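How I Bring a Tired Maple Board Back to Life

I've been mucking around with timber boards for years now, mostly ones I've picked up cheap or rescued from the shed at Murkby, and the question I get asked more than any other is how to get a pale board looking nice again without turning it orange. So here's my way of doing it. It isn't fancy and you won't need much gear, but you do need a free afternoon and a bit of patience (the patience is the hard part, trust me).

What you'll need

A card scraper, if you've got one
Sandpaper in 120, 180 and 240 grit
A damp rag and a dry one
A clear finishing oil - I use the Priten one, 150 ml is plenty for a big board
A pair of gloves you don't care about

Start with a good look

Take the board over to a window and tilt it about a bit. Low light coming in sideways shows up every scratch and dent. I mark the bad ones with a soft pencil, just a light squiggle, and by the time the squiggle has sanded off I'm usually most of the way there. Run your palm along it too. Your hand will find ridges your eye has missed.

Scrape first, sand second

If there's old finish on there, scrape it. Sandpaper clogs up in no time on old oil and you'll go through a whole packet being stubborn about it, which I did on my first board. Short strokes, going with the grain, and stop when you're getting clean shavings. Then it's 120 until the pencil's gone, 180 to get rid of the 120 marks, and 240 to finish. Don't skip the middle one! I've tried. The scratches all come back to say hello once the oil goes on.

The wet trick

Wipe the whole board with a damp rag and leave it for 26 minutes or so. The fibres stand up and it'll feel furry, which is a bit alarming the first time. Once it's properly dry give it a light going over with the 240 and it'll come up beautifully smooth, and stay that way.

Knots and swirly bits

Pale maple is lovely stuff but it does like to throw a wobbly patch at you. Where the grain swirls about, I ease right off and sand by hand with a folded bit of paper, following the curve as best I can. 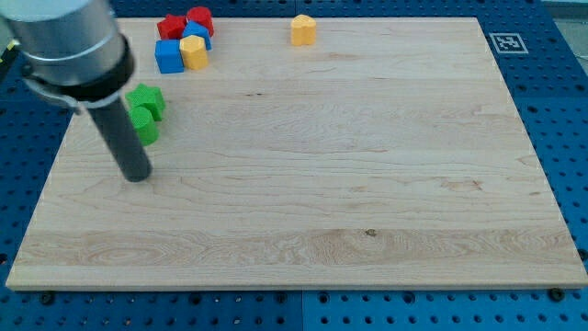

A small dark knot is nothing to worry about if it's tight. Press it with your thumbnail, and if it doesn't budge, leave it alone. I used to fill them all and I reckon it looked worse. The filler never takes the oil the same colour as the timber, so you end up with a sad beige dot where there used to be a nice bit of character.

Do the end grain properly as well. It drinks oil like you wouldn't believe, so I take the ends up one grit finer than the face and give them an extra coat.

Oiling

Thin coats, wiped back hard after ten minutes. I do three on the face and leave it overnight between each one, propped on offcuts so the air can get underneath. And please lay your oily rags out flat outside to dry, don't scrunch them up in the bin - they can heat up and catch fire.

Next month I'll have a go at the Leone benchtop, which has a burn mark on it the size of a saucepan.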